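Filed under: Club Motorsport > Hillclimb and Sprint > Events and Venues
13 replies · 673 views · 6 min read

Is the Binum hillclimb worth the tow this year?

mossy_diff
Evening all. I've been going back and forth on this since the regs came out in June and I thought I'd put it to you lot before I send the entry off. Plitum have taken over as title sponsor of the Binum hillclimb, and along with the money there's a new layout for the paddock, a longer practice session and (the bit that has my attention) a proper class for standard road cars on road tyres. I've got an old hatchback that would suit it down to the ground. The trouble is it's a very long tow for me, and by the time I've paid for fuel, the entry and a night somewhere I could have done two sprints at the Kütt airfield and been home for tea both times. Has anyone done it recently? Is the hill as good as people make out?

tea_and_torque
Go! I did it last year in the wet and I still bore people at work about it. It's only short, I grant you, but the bit through the trees after the second hairpin is the loveliest piece of road I've ever driven in anger, and the marshals are a cheerful bunch who will come and ask if you're all right even when you've only stalled on the line (ask me how I know). The village gets behind it as well. The chapel does bacon rolls from seven in the morning and you can smell them from the top paddock, which does terrible things to your concentration.

gravelrash
I'm going to be the grump, sorry. I've done Binum more times than I can remember and I'm sitting this one out. The title sponsor is all very well, but they've given the good hardstanding by the barn over to hospitality and put the small classes down in the bottom field. If it rains you'll be towed in and towed out. I've nothing against Plitum, they've put their hand in their pocket when others wouldn't, but I do think the people who've turned up every year ought to come first when the plan is drawn.
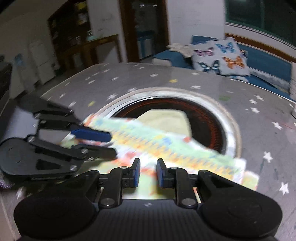
Posted by longstraw · Member · 600 posts · 9.40 pm

I'd be a bit kinder than gravelrash, though I see what he's getting at. Two years ago there was no sponsor at all and the hill very nearly didn't run. The bill for the barriers alone was 2,000 more than the club had put by, and we all had those gloomy emails asking us to dig deep. I would sooner park in a field and have a hillclimb than park on concrete and not have one – and I say that as somebody who left an exhaust in that very field.

On the tow, what I do is go up the afternoon before, get scrutineering out of the way while it's quiet, and then have a slow walk up the hill with a flask. You learn far more on foot than you do in your first practice run. Look out for the drain cover on the way into the top bend. It's further out than you think, and it catches somebody every year.

gravelrash
Fair enough about the barriers, and I did chip in for those. But they could have had both. There's room by the barn for hospitality and a row of small cars if they'd only asked someone who knows the place. I've written to the club and had a polite reply that didn't say much.

tea_and_torque
They did move the toilets after people wrote in about those, so it may not be a lost cause! Keep at them.

mossy_diff
This is all very helpful, thank you. Can I ask about tyres while I've got you? The new class says road tyres from the list, and my Dritachs are on it, but they're four seasons old and have gone a bit shiny on the shoulders. Would you freshen them up or just run them? I'm not going to win anything, I just don't want to be picked out of the hedge.

longstraw
New fronts at the very least, if you can stretch to it. It's cold under those trees in the morning and old rubber never really wakes up on a hill that short. Your first run will feel like driving on soap whatever you do, so treat it as a look round and don't be put off.

brackenbank
I'll disagree with longstraw there. I ran old Dritachs at Kütt all last season and they were fine once I'd dropped the pressures a little. Save the money and put it towards a decent bed for the night. A rested driver is worth more than new fronts, in my book.

longstraw
Kütt is wide open and has nothing to hit, though. Binum has a stone wall.

brackenbank
All right, yes, I'd forgotten the wall.

mossy_diff
New fronts it is, then. Entry goes in the post tomorrow, and I've bought some very tall wellies for the bottom field. Gravelrash, if you change your mind there's a spare chair under my awning and I'll stand you a bacon roll.

gravelrash
I might come and spectate. Brown sauce, please.

Share this thread · 13 replies · Log in to reply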